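Ticket: Airport transfer pickup notes keep disappearing
Product: Stisto booking page (run through Tutport)
Opened by: Zarmeena Sethi
Status: open, waiting on customer

Hi again! I run the bookings side of a small airport shuttle and tour outfit, two vans and one accessible minibus, and I've got a weird one for you. When a traveler fills in the "pickup notes" box (gate code, flight number, wheelchair on board, that kind of thing), the note shows up fine on my screen but never gets to the driver's trip sheet. The booking that made me notice was 2599 — sorry, it shows as 2,599 in the list — where the family had asked for the side entrance of their hotel and our driver sat out front for ages. They were very nice about it. I was mortified.

What I've tried so far:

Logged out and back in on the office laptop. Same thing.
Made a test booking from my own phone with the note "hello driver". I could see it, the driver sheet was blank.
Switched the sheet layout from Compact to Full. Now there's a heading that says Notes with nothing under it, so I guess that's progress?
Turned off the Gape add-on that does the flight delays. No change, so I turned it back on.

Update, Wednesday, 4 p.m.

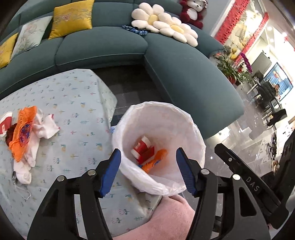
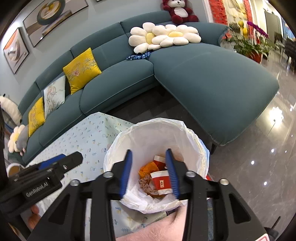
Mairéad Ó Gríofa from your team wrote back asking whether the missing notes have anything in common, so I went through them again and I think they do. Every one came in through the new form, the one we switched on in February, and the older bookings print perfectly. I had a pile of printed trip sheets going to compare them, and by the end most of it was fit for a little bin with a white bag in it like the one up there. Anyway, the new form has a character limit of 157 on the notes box and the old one didn't, in case that matters. My test note was nowhere near that long, though, so I don't see how it could be the limit by itself.

Mairéad also asked me to open Settings, then Trip Sheets, then Field Links, and tell her what it says next to Notes. It says "Buvden (legacy)". I have no idea what that is! We did use Buvden for the hotel pickups a long time ago, before I took over, but I thought all of that had been moved across.

I changed the link to "Booking form 3" and made another test booking, and the note printed. Hooray! But the bookings that were already in there still come out blank, and there are up to 97 of those between now and the end of the season. I really don't want to retype them. Is there a way to refresh them all at once, or do I have to open and save each one? And will that send the customers another confirmation email?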